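**Canden talk – laundry bit (5 minutes, don't ramble!)**

- Say hi, thank the folks from Palma for the coffee
- Ask for hands: who washes everything on hot? (I did until I was almost 20)
- Cold is fine for most everyday clothes – save hot for towels and sheets
- Tell the Lorkura sweater story (went in my size, came out fit for a doll)
- Less soap! 2 spoonfuls, tops

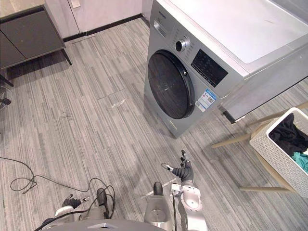

*Front loader, energy label still on*

- Pause, then ask who has read their own label
- Questions, then on to drying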